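Kartha Books review: VAT returns for a small shop

I run a small cookware and toy shop and have used Kartha for my VAT returns for four quarters. Before that I kept a spreadsheet and paid Keegan Carrier, my bookkeeper, to check it. He still looks over the final figures, but the bill is smaller.

Setting up

Setup took one evening. You enter your VAT number, choose your accounting scheme and connect your bank. My supplier list came across from Saltura as a file of 300 lines, and 47 of them needed a tax rate put in by hand. Kartha marks these in orange, so they were easy to find.

Doing a return

Sales and purchases are matched each morning. At the end of the quarter you get a draft return with every box filled in, and clicking a box shows the invoices behind it. I found two errors this way in July, both mine. Part-paid invoices are handled well. Credit notes are not: you have to open the original invoice first, then add the note from a menu at the bottom.

Imports are the weak spot. Postponed VAT has to be typed in from the monthly statement, and there is no check against what you entered last time.

Support

I wrote in twice. Vasanthi Thampi answered both times, the first on the same afternoon and the second after a couple of days. Her replies were clear and she sent the steps in order.

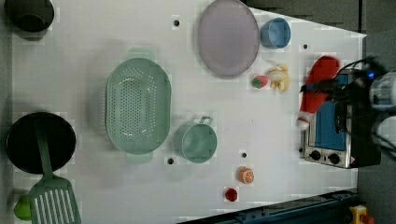 Toy kitchen things on a white table. 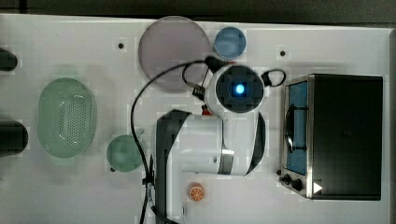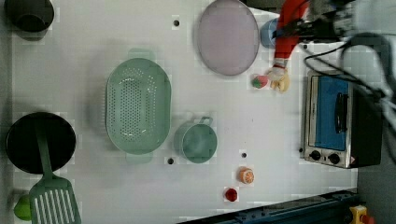 Price and alternatives

There is one monthly plan, with payroll charged on top. Fandik costs less but does not file the return for you. I would pick Kartha for a shop that buys mostly at home, and try the free month first if you import a lot.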